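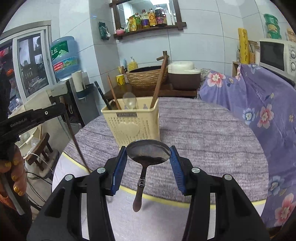 What does Vustlow do?
We find out why handheld grippers and small robot arms drop, pinch or jam, and we write it up so the next crew can avoid it.

Vustlow was started by Rekha Poojary and Daithí Dolan after a bad afternoon at their old employer, Varma. A return spring in a two-jaw gripper had cracked. The jaws stayed shut when the trigger was released, and an operator lost the use of a fingertip for 30 days. The incident report was two lines long and gave the cause as "operator error."

We opened in September 2019 with one bench and a box of broken linkages. There are five of us now. Kumiko Ikeda runs the test kitchen, Manikandan Pinto looks after the fault log, and Narayanan Sundaram handles repairs and parts.
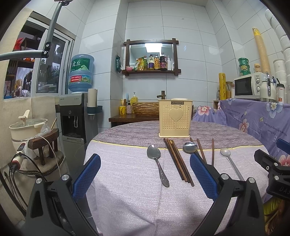
Most of the faults we log are small. A pivot screw backs out, a pad wears on one side, or a jaw closes a hair late. Table work brings these out faster than a bench rig does, and cutlery is hard on a gripper. Chopsticks lying side by side, like the four in the dark brown bundle, call for a different grip than a soup spoon with a round bowl. A pad with uneven wear may hold the spoon and let a chopstick roll.

Our worst failure was our own. In May we sent Coretti a set of jaws with the wrong pivot pins, and 2 of them seized in use. No one was hurt. We recalled the set, paid for the lost time and changed our checks – every joint is now cycled 60 times before it ships, and a second person signs the sheet.

To report a fault, write to the repair desk with the serial number and a short account of what happened. Please leave the tool as it is until you hear from us.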